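Print this article | E-mail this article
Search articles... Go

Flarkura (slot game)

Flarkura is an 11-line online slot published by Budside and carried mainly by the Loston casino site. Promotional pages call it a "strategy slot," a label that is hard to support. The player picks a stake and a number of lines, and a random number generator does the rest.

The game is credited to designer Thắng Thân. Budside has claimed 974 possible bonus outcomes, though it has never published a list of them, and several seem to differ only in the animation shown before the payout.
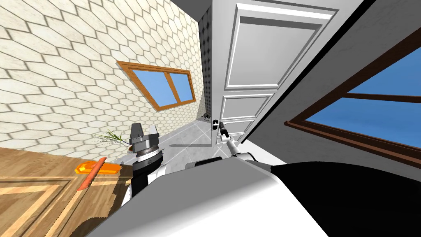
Payout claims

Loston advertises a top prize of 1,336 times the line bet. The figure applies to a single line at the maximum stake, a condition found in the game's help file and missing from the banner. The return-to-player rate is described as "generous" with no number attached.

Reviewer Thiện Đoàn logged some 200 spins in June and did not reach the bonus round. A sample that small proves little, as he admitted, but it is still larger than those behind most of the glowing reviews, which tend to repeat the publisher's text word for word.

The so-called Aubert system, sold as a download, tells players to raise their stake after every third loss. No evidence has been offered that it works. Each spin is independent of the last, according to Budside's own rules page.
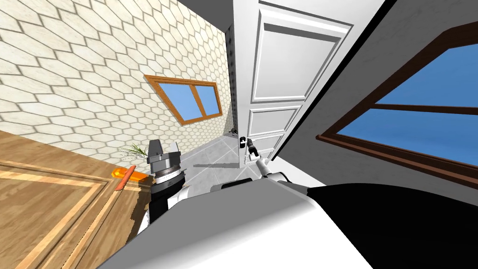
LOSTON, 12th November – Budside said a revised version of the game would carry a stated return rate. It gave no release date, and the help file had not been changed when this entry was last edited.

Contact us | Copyright Budside Slots Reference | Back to top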